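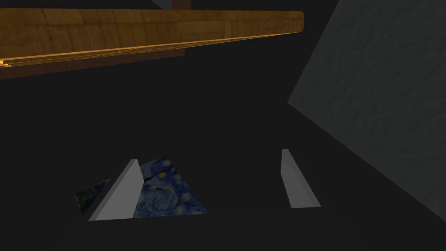 What I bought with my trail membership

Monday, October 18, 2021

In September I became a member of the Flevdale Trail Society. I was walking on their paths for almost three years before I paid anything, and I felt a little guilty every time I passed the donation box at the parking lot. The box takes only cash, and I never carry cash.

The membership costs 40 dollars for one year. For this you get a printed map, a small sticker for the car, and a letter with news four times a year. My map arrived folded in the wrong direction, so the Madska loop is on the back side, but I like it very much. It shows the springs and also the old fence lines, which my phone does not show.

There is also a gift version. You pay the same price, and they send a card to the person you choose. I ordered one for my sister. She lives far from here and comes to visit two times in a year, but she always asks about the horses on the upper path, so I think she will understand the present.

The bigger gifts are for people with bigger wallets. A bench with a name on it is 1000 dollars, and the society is collecting now for a new one at the Stillon overlook. I gave 24 dollars to it — the amount that was left on a gift card from my old job. The form accepted it without problems. On their page it says they have around 70 percent of the money already.

I would prefer the bench to look to the west. The plan puts it to the south, toward the reservoir, and I wrote them an email about this. They answered politely that the ground on the west side is too soft. I walked there on Saturday to check, and my shoes agreed with them.

If you want to join, the office is next to the Radonjić bakery, on the second floor. It is open only in the mornings. You can also do everything on the website, but the payment page is slow, so please wait and do not press the button two times. I pressed it two times. They returned the second payment after one week.

Next weekend I will try the Madska loop in the other direction, with the hill at the end.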